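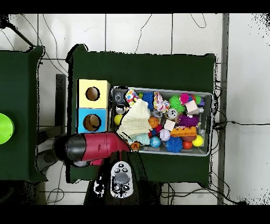 Toy Library Sort-Out: Progress Report to the Rilleck Fund

June 29, 2023

Your grant came through in March with a polite request that we find out what we own. We own a great many balls.

The sorting at the Ernstead play center is now past the halfway mark. We have been through 131 loan bags so far and tipped anything without a proper home into the mixed stock. That stock includes a basketball-patterned ball, a baseball, several of the rubbery spiky kind and a party hat, which no family has ever asked to borrow. The two cubes with round holes in the top are staying together as a set, one yellow and one blue.

Spending to date is $500 of the $1000 awarded, nearly all of it on shelving and labels. The Fuvmont branch has asked for six of the new shelves. We have said we will think about it.

Soft items are the slow part. Polka-dot cloths travel in with everything else, and we still disagree over whether they count as toys, dress-up or laundry. For now they are listed under "textiles," a grand word for them. 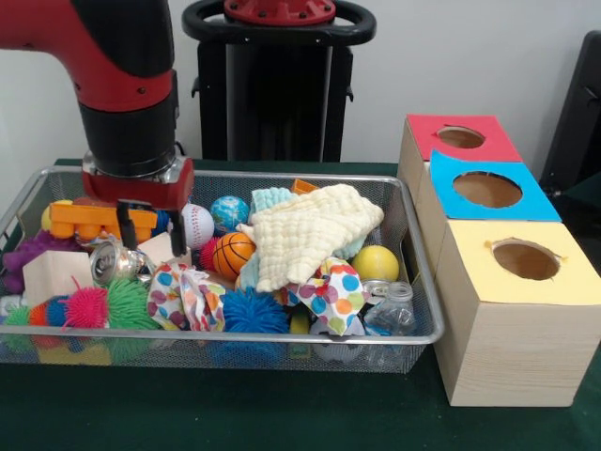
Hard items go faster, though our categories could use work. Building blocks have a shelf. Wooden cubes have a shelf. A crushed aluminum can does not, and goes in the recycling - the one decision this spring that passed without discussion.

Still to do before the next payment: the puzzles, the Chmielewska Street cupboard, and a written rule on what we accept as donations. A draft of the rule exists. It is mostly about balls.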